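Incidencia 730: desfase del brazo en teleoperación al bajar la pinza dentro de una cesta
Proyecto: Hirka
Componente: puente de teleoperación Lavik
Prioridad: media
Estado: en observación
Abierta: 12 de mayo de 2018

Síntoma

Al mostrar la tarea por control remoto (coger un objeto de una cesta de mimbre y pasarlo a la otra), el brazo sigue bien al operador en la aproximación horizontal. Cuando el operador baja la mano, el brazo se retrasa y luego recupera de golpe. El retraso medido en la muñeca es de 200 ms. En la demostración grabada queda un escalón en la altura de la pinza, y la política entrenada con esos datos lo reproduce.

No ocurre con guiado manual. Con los motores en modo compensado y llevando el brazo con la mano, la trayectoria sale limpia.

Entorno

Humanoide de pie, piernas bloqueadas en postura recta. Un solo brazo activo, el otro en reposo. Puente Lavik a 30 Hz. Grabador Asora, versión de rama. Escritorio blanco, dos cestas encima.

Pasos para reproducir

Arrancar el puente y esperar a que el brazo quede en la posición inicial.
Llevar la pinza por encima de la cesta más próxima.
Bajar a velocidad normal de trabajo hasta quedar justo sobre el objeto.
Comparar en el registro la altura ordenada y la altura leída.

Comprobaciones

1. Red. Cambiado el enlace inalámbrico por cable directo. Sin diferencia.

2. Frecuencia del puente. Los mensajes llegan a 30 Hz sin pérdidas en toda la sesión. Descartado.

3. Cableado del brazo. Se sospechaba que el cable fino que va a la pinza tiraba al extender el codo. Se le dio más holgura y se repitieron 18 demostraciones. El escalón aparece igual. Se deja la holgura nueva de todos modos, porque antes el conector trabajaba forzado.

4. Filtro de consigna. El puente aplica un paso bajo por eje. En los ejes X e Y la constante es la del fichero del proyecto. En Z se está leyendo un valor por defecto mucho más lento. El fichero tiene la clave escrita como "filtro_z" y el puente busca "filtro_Z". No avisa cuando no la encuentra.

5. Limitador de velocidad. Activo solo al final de la bajada. Explica la recuperación brusca: el filtro acumula error y el limitador lo suelta tarde.

Corrección aplicada

Clave renombrada en el fichero. Añadido un error de arranque si falta cualquiera de las tres constantes. El limitador no se ha tocado.

Verificación

Misma postura de partida y mismas marcas en el suelo para los pies. El objeto se coloca dentro de la cesta más próxima, apoyado contra la pared interior, que es el caso peor: obliga a bajar la pinza cerca del borde y cualquier retraso en Z se nota.

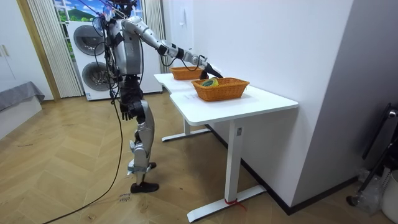

Con la clave corregida el retraso en Z queda al nivel de los otros dos ejes y el escalón ya no se ve en la gráfica. El operador indica que puede bajar sin hacer la pausa que hacía antes por costumbre. Conviene revisar esa pausa en los datos antiguos, ya que también se aprende.

Pendiente

Marcar en Asora como no aptas las demostraciones por control remoto grabadas con el fichero anterior. Las de guiado manual se conservan.

Repetir la prueba con la cesta del fondo del escritorio. El brazo llega más estirado y no hay medidas en esa zona.

Preguntar al equipo de Lâm si su configuración se copió de la nuestra. Si es así, arrastra la misma clave.

El cable de alimentación sigue yendo por el suelo. Pasarlo por una canaleta antes de volver a mover el robot. Tarea aparte, no bloquea esta.

Se cierra cuando estén las medidas de la segunda cesta. La revisión del limitador pasa a la versión de septiembre.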